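Chapter 7
Working Rules for Shared Benches

In this chapter
7.1 Why a bench needs written rules
7.2 The task card
7.3 Speed, force and reach
7.4 Handing over and stopping
7.5 Keeping the record

Before you start
You should have read Chapter 4 (risk assessment) and be able to tell a protective stop from an emergency stop. If you can't, go back to the table at the end of that chapter. The terms are used here without further explanation.

7.1 Why a bench needs written rules

Most of the standards you met in Part One were written with a fixed cell in mind. The arm is bolted down, the part arrives in the same spot every time, and a fence or a light curtain keeps people out. A bench where an arm handles household goods is a different kind of workplace. The objects change from one hour to the next. Some are soft, some roll, and some weigh almost nothing. People reach in to reset them between runs, and they may do so dozens of times in a shift.

At the Kolside training centre, a review of one term's bench work looked at 456 runs. In 41 of them the operator had departed from the written procedure in some way. Only 13 of those involved the arm itself. The rest were matters of setup: a loose object left within reach of the arm, a task begun before the card was read, a reset done with the drives still live. No one was hurt. Finbarr Mac Giolla, who carried out the review, recommended that the centre rewrite its setup rules before it spent any money on new sensors.

His reasoning is worth following. A force limit protects a hand that is touched by the arm. It does little about a tray that gets pushed off the edge of a table, or an operator who leans across to catch it. Those risks are controlled by what is put on the bench, where it is put, and who is allowed to touch it at a given moment. 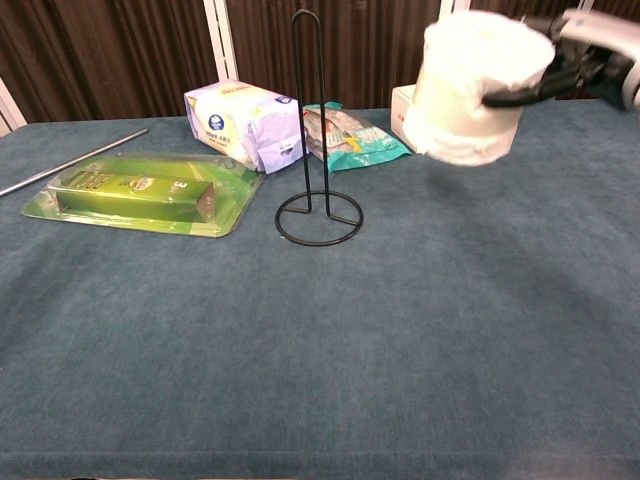

A task card sets all of this down on one page. It names the object to be moved, the place it is to go, and the other objects that may be on the bench while the work is done. It also states what counts as finished. For a task such as placing a roll on an upright holder, "finished" might mean that the roll is over the upright, the gripper is open and the arm has moved back to its rest position. Leave out the last part and two operators will record the same run in two different ways.

The card should be short enough to read aloud. The Daltlow code of practice, used throughout this chapter, sets a limit of 200 words. Cards that run longer tend to be skimmed, and the line that gets missed is often the one about resets.

Clutter needs its own line on the card. Other objects may be placed on the bench on purpose, so that the arm has to work around them, and this is a fair test of the equipment. The Daltlow code allows it on three conditions:

The extra objects are listed on the card by type.
None of them is made of glass, holds liquid or has an exposed blade.
Each one is set back far enough from the edge that a light knock won't send it to the floor.

The second condition is sometimes relaxed for advanced work, but only with a supervisor's signature. The other two are never relaxed.

Resets are the last item. A reset is any moment when a person puts a hand over the bench to return things to their starting places. Under the code, the operator calls "reset", the arm is put into a protective stop, and the operator waits for the status light before reaching in. The same person who called the reset calls "clear" when it is done. At shift change - a common time for mistakes - the outgoing operator finishes any open reset before handing over.

Discussion point
Iida Ruotsalainen supervises two benches that use the same task card. On one, operators call every reset aloud. On the other, the room is noisy and they have begun using a raised hand. Consider whether the hand signal meets the purpose of the rule, and what would need to be added to the card if it were allowed.

7.2 The task card

A blank card is given in Appendix C. Fill in one line at a time as you work through this section, using a bench task you have seen done.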